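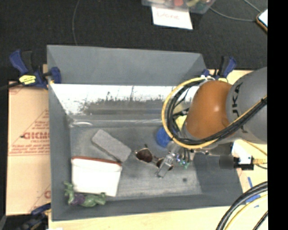

Figure 7.1 A gray bin on a wooden tabletop, holding a pair of sunglasses and a blue rounded object.

Chapter 7
Open Bins and Mixed Contents

7.1 Introduction

Chapter 6 treated containers that hold one kind of article, stacked or nested in a known arrangement. This chapter treats the open bin with mixed contents. Such a bin has no lid, no dividers and no assigned positions. An article comes to rest wherever its shape, its weight and the slope of the walls allow, and the next article may change that position.

Three properties of the bin govern the discussion: the floor area, the wall height and the surface finish. Floor area sets how many articles can lie in a single layer. Wall height sets the angle from which an article near a wall can be reached. Surface finish affects how far an article slides before it stops, and also how easily it can be seen. The inner wall in Figure 7.1 carries a bright reflective band with glare, scratches and smudges. A thin metallic object placed against such a band has poor contrast with it. The same object on a matte panel is easier to locate.

7.2 Terms

Reference bin. The bin used for the worked problems has a square floor 600 mm by 600 mm. Wall thickness is ignored unless a problem states otherwise.

Clearance. The shortest horizontal distance between an article and the nearest wall. In the Domaseck method, adopted in this chapter, an article with a clearance under 70 mm is classed as a wall article. All others are floor articles.

Layer. A set of articles that all touch the bin floor. An article supported wholly by other articles belongs to the second layer.

Delicate article. An article that may bend or scratch under ordinary handling. Eyeglasses and sunglasses with thin frames are in this class. They should be lifted at the bridge or by the frame, with no pressure on the lens faces.

7.3 Plan of the Chapter

Section 7.4 derives the usable floor area of the reference bin. Once the 70 mm border is removed on all sides, a square of 460 mm by 460 mm remains for floor articles. Section 7.5 covers sloping walls, where clearance must be measured at the height of the article. Section 7.6 compares the Jullia and Obi sorting orders. Jullia removes wall articles first; Obi removes delicate articles first, wherever they lie. Section 7.7 applies both orders to the Adine set, a group of 5 household articles used again in Chapter 9.

Readers who have not worked through the friction tables in Section 6.3 should do so before starting Section 7.5.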